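Wirkix Family Law Judgments -- README

The set holds 3,078 published family court judgments from Tullusley and Wornthorpe, in plain text. Each file has the neutral citation, the type of order sought and the outcome. Children's names were already initials in the source.

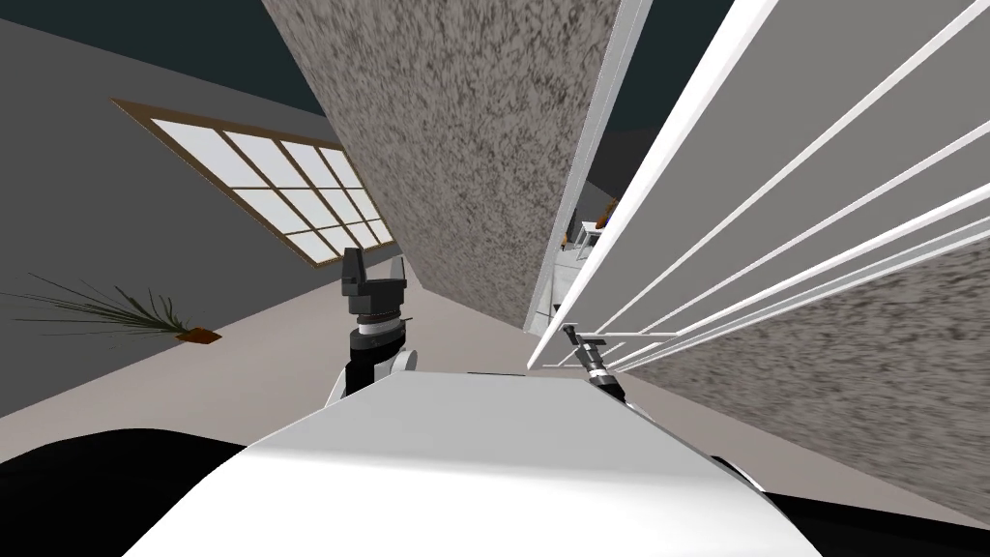
Violeta Gallardo asks that consent orders be kept apart from contested ones, as the short reasons skew any count of outcomes. Version 2 does this.

Known gaps: 70 judgments lack a hearing date. Costs rulings are left out -- see notes, section 4.

Corrections to Wekesa Koech.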